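Drusov Hand Guide Kit: two months in

I bought the Drusov kit in August after going back and forth between it and the Nostholm one for way too long. If you want to teach an arm by grabbing it and moving it yourself, it's a lovely thing! You squeeze the grip, the joints go soft, you drag the arm through the job, let go, done. My first decent playback came the same evening (a very slow pick-up of a sock, but I cheered anyway).

The remote handle is where I get grumpy. There's a little lag between my hand and the arm, and on fast sweeps I overshoot pretty much every time. Going slower helps. So does turning the sensitivity down to 2, which the manual never suggests. I've recorded 101 demos so far, and the hand-guided ones play back a lot smoother than the remote ones.

Floor-level work is the real test for me, because I can't kneel next to the arm all day. The wrist view is what I steer by when the gripper is down low,

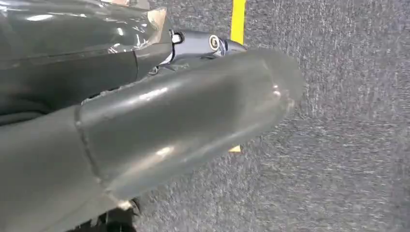
and I do wish the software let me slow the wrist by itself without slowing everything else. Small gripe, but I hit it every session.

Setup took one evening, the cable is too short, and the carrying case is great. At $1,425 it isn't cheap, though the Nostholm was $3,685 when I looked. Four stars from me, and I'd go to five if they fix the lag.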